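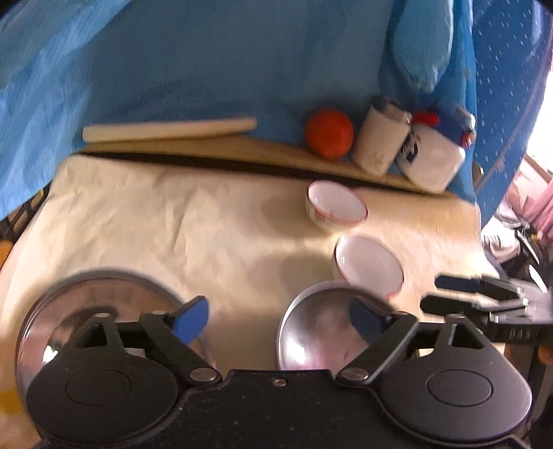
Gestport 2 > Percepção > Máscaras e rastreamento de objetos

Esta seção trata da preparação das gravações feitas com pinça manual antes de enviá-las ao planejador Kadine. Pressupõe que as câmeras já foram calibradas e que o serviço Viklund, responsável pela sincronização, está em execução. O detector usado em todos os passos é o Buda, instalado junto com o pacote principal.

Criar a máscara da pinça

1. Abra a gravação em Percepção > Máscaras e escolha um quadro com a pinça totalmente aberta.
2. Clique em Nova máscara fixa. Contorne o corpo da pinça, as hastes articuladas e os dedos. Inclua as pontas e abas azuis, mesmo quando saem pouco do contorno preto.
3. Não preencha as aberturas entre as hastes. A mesa aparece por elas, e o Buda usa esses pixels para manter o rastreamento quando um objeto passa por trás do mecanismo.
4. Avance até um quadro com a pinça fechada e ajuste os pontos móveis do contorno.
5. Salve. A máscara vale para todas as gravações da mesma câmera.

Nota: uma segunda pinça que entre pela lateral não é coberta pela máscara fixa. Marque-a como Agente móvel em Objetos > Adicionar. Sem essa marcação, ela é tratada como obstáculo, e o Kadine desvia dela no plano final.

Registrar os objetos da mesa

6. Em Objetos, clique em Detectar. O Buda propõe uma lista de regiões com um valor de confiança de 0 a 100.
7. Deixe o limite de confiança em 77. Abaixo disso, vincos do pano costumam ser propostos como objetos.
8. Confirme uma a uma as regiões que serão manipuladas. O que fica no fundo da mesa, como rolo de massa, frutas ou garrafas, pode ser agrupado em Cenário fixo se não for tocado durante a tarefa.
9. Para tigelas de aço inox, ative Superfície refletora. O detector passa a seguir a borda e ignora o interior.
10. Para tigelas brancas com borda vermelha, use o perfil Cerâmica clara. A borda colorida separa bem a peça de um pano creme, e normalmente não há ajuste manual a fazer.

Cuidado: luz forte de janela gera brilhos que se deslocam no metal conforme a câmera se move. Se a opção do passo 9 estiver desligada, o brilho pode ser rastreado no lugar da tigela. O erro só aparece no planejamento, com o código 609 (pose incoerente entre quadros).

Definir a relação de empilhamento

11. Selecione um quadro em que as peças estejam empilhadas e sem movimento.
12. Clique em Relações > Empilhar e marque as peças de baixo para cima.
13. Verifique a inclinação da peça superior. Uma tigela pousada torta sobre outra é aceita, mas o campo Ângulo precisa ser preenchido com o valor medido pelo Buda e não com zero.
14. Clique em Propagar. O Gestport aplica a relação aos quadros vizinhos enquanto as peças permanecerem juntas.
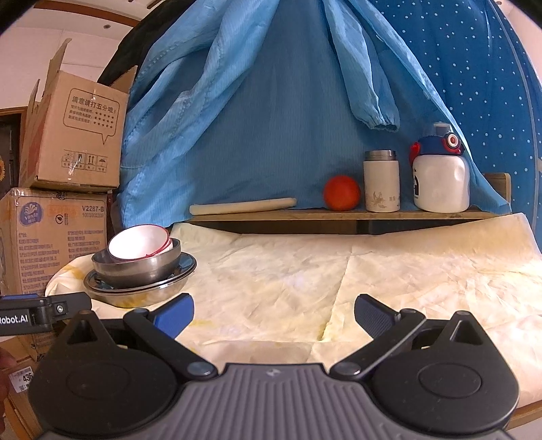

Figura 2. Prato raso e tigela de inox na base, tigela branca de borda vermelha inclinada no topo.

15. Confira os quadros de transição. Se a relação começar antes de a pinça soltar a peça, arraste o marcador de início na linha do tempo.
16. Exporte em Arquivo > Enviar ao Kadine, com taxa de 30 quadros por segundo. Outras taxas exigem nova sincronização no Viklund.

Nota: textos impressos em caixas e etiquetas ao fundo não interferem na detecção. Caso apareçam na lista de regiões, exclua-os com a tecla Del.

Nota: tecidos pendurados atrás da mesa devem ficar fora da Área de trabalho. Desenhe o limite superior da área rente à prateleira.

Se o erro 609 persistir depois do envio, apague as relações (não os objetos), repita os passos 11 a 14 e exporte novamente.

Comentários (4)

visitante: No passo 12 marquei de cima para baixo e o planejador tentou pegar o prato primeiro. Seria bom um aviso na tela.

labmesa: Dá para copiar os pontos móveis da máscara de uma câmera para a outra? As duas pinças são do mesmo modelo.

suporte Gestport: Os pontos móveis podem ser importados em Máscaras > Importar, mas o contorno fixo tem de ser refeito para cada câmera.

visitante: O perfil Cerâmica clara sumiu depois da atualização de março. Reinstalei o Buda e voltou.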